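The Drawer of Things We Will Need Later

When my aunt moved from the old house in Tatberg to an apartment with 60 square meters, she did not cry for the garden or for the big kitchen. She cried for a drawer. It was the second drawer under the telephone, and for my whole childhood it gave us string, batteries, candles for a birthday cake, keys for doors that were maybe not in the house anymore. In the new apartment there was no place for such a drawer, so the contents went into a bag, and the bag went I don't know where.

I thought about this drawer all winter, and in February I began to ask people about their small things. I did not mean jewelry or family photographs. I meant the objects which have almost no price and which we still carry from one address to the next.

Zerrin Polat has moved nine times in her adult life, first for studies and after that for her husband's work. She told me that she can pack a kitchen in one evening, but the desk takes her a weekend. "A plate is a plate," she said. "With the desk I have to decide about every object, and each one wants to tell me something." She still has a ruler from primary school with the name of another girl scratched on the back. She doesn't remember how she got it. She has tried two times to throw it out, and both times she took it back from the trash before the evening.

Her husband is of the other type. He keeps one pen, and when it is empty he buys the next one. I asked if they argue about this. They do, mostly in the car, on the way to the new city, when it is already too late to change what is in the truck.

There is a practical side to this subject also. İlker Baysal runs a small moving company, Duman, with two trucks and a storage hall behind the railway line. He says that customers always prepare well for the sofa. They measure the doors, they call him about the elevator, they send drawings. Then his men arrive in the morning and the sofa is ready, but the shelves in the study are still full, and the family is standing in front of them with a cup of coffee. 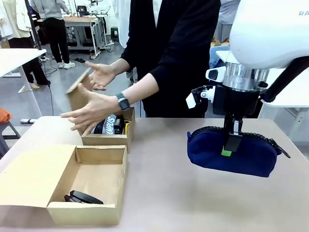 For this reason he now gives every customer the same advice: start with the smallest room and the smallest objects, and do it two weeks before the truck comes. Put the things you use every day in one box and write your own name on it. He would like to charge more for the study than for the living room, but he has not found a polite way to write this in the price list.

The most difficult job he remembers was a retired teacher on Soltanska Street. She had 165 tins, the flat kind in which cough candy was sold before, and in each tin was something sorted: paper clips, pins, pieces of chalk by color. She had made a list. His youngest worker laughed at the list in the morning, and by the afternoon he was carrying the tins as if they were eggs. When they unpacked, she checked them one after another, and it took longer than the beds and the wardrobe together.

I asked what he himself keeps. He was silent for a moment and then opened the glove compartment of the truck. Inside was a pocket lamp from a brand named Surex, which his father used when he was a night guard. It doesn't work. He had it repaired once, it worked for one month, and he has decided that one repair is enough.

Of course it is easy to make fun of all this. There are many books today which tell us to hold an object and to ask if we need it, and I have read more of them than I would like to admit. I followed one of them seriously and removed 100 things from my apartment in one spring. I can name perhaps five of them now. One was a small screwdriver, and I have bought this same screwdriver two times after that - each time a little worse than the one I gave away.

My aunt lives in her new apartment for the third year already. When I visited her last, I needed a piece of tape for a torn envelope. She went to the hall, opened a shoe cabinet and pulled out the bottom shelf, where shoes should be. There was string, there were candles, and there were the keys. She gave me the tape, and then she stood next to me and waited until I gave it back.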